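In praise of the cutlery that never goes in the drawer

Print this page | E-mail to a friend

14 comments | 37 shares

I gave up on cutlery drawers in March. It wasn't planned. The plastic tray in ours had cracked down one side, the teaspoons had got underneath it, and I was on my knees with a butter knife trying to lever the thing out when I thought, why am I keeping forks in the dark at all?

We all do it because our mums did it. You wash the forks, you dry the forks, you put them away in a drawer, and then a few hours later you open the drawer and take them all out again. My mum had a tray with green felt in it and woe betide you if a dessert spoon went in with the soup spoons. I've still got a bit of that in me, to be fair. But I've come round to the view that things you use every day ought to live where you use them, and in our house that means on the table, in a basket, handles up.

Siriporn Rojanasak started me off. She lived two doors down from us when we were in Drernthorpe and she had a pot of spoons and forks in the middle of her table, all day, every day, next to the fish sauce. You sat down and helped yourself. I thought it looked like a café, and I meant that a bit snootily at the time (sorry, Siriporn!). Then I noticed that I never once saw anybody in that house get up in the middle of dinner to fetch a spoon. In mine I was up and down like a yo-yo.

The sort of thing I mean is a wire basket, taller than it is wide, that you can see straight through. Wood-handled cutlery looks lovely in one, and I don't care if that's shallow. I went through the Furninico catalogue and the Saarela one before I settled on mine, and there is a great deal of nonsense out there -- spinning ones, ones with lids, a Pemider one with a separate slot for chopsticks and a little drawer in the bottom. A drawer! In the thing I bought to get away from the drawer!
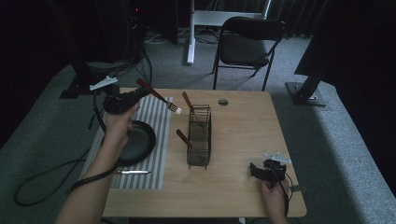 Now, people will tell you about dust. My sister did, at length. All I can say is that a fork which gets used twice a day doesn't have time to get dusty, and if you've got forks that do, you've got too many forks. We had enough for a wedding. I kept out what the four of us need plus a couple for visitors, and the rest went in a box on top of the wardrobe, and I haven't been up there since.

The other complaint is that it looks untidy, and here I'll give some ground. A basket on a bare table can look as if you've forgotten to finish clearing up. The cure is a placemat. Put down a decent striped one and suddenly you've got a table that's waiting for somebody. It also lets you do the thing I like best, which is bringing the frying pan straight to the table and plonking it on the mat. (A thick mat, mind, or something under it. I have a white ring on my pine to prove it.) Eggs out of the pan, fork out of the basket, done.

I do draw the line at sharp knives. Table knives, fine, steak knives and the veg knife, no. And I'd say handles up for everything, whatever your dishwasher has taught you. I don't want your fingers on the end that's going in my mouth.

As for the old drawer, it's got batteries in it now, and string, and the takeaway menus, and my husband says it took me 2 days to fill it. He's been told he can have the next one down.

Print this page | E-mail to a friend

14 comments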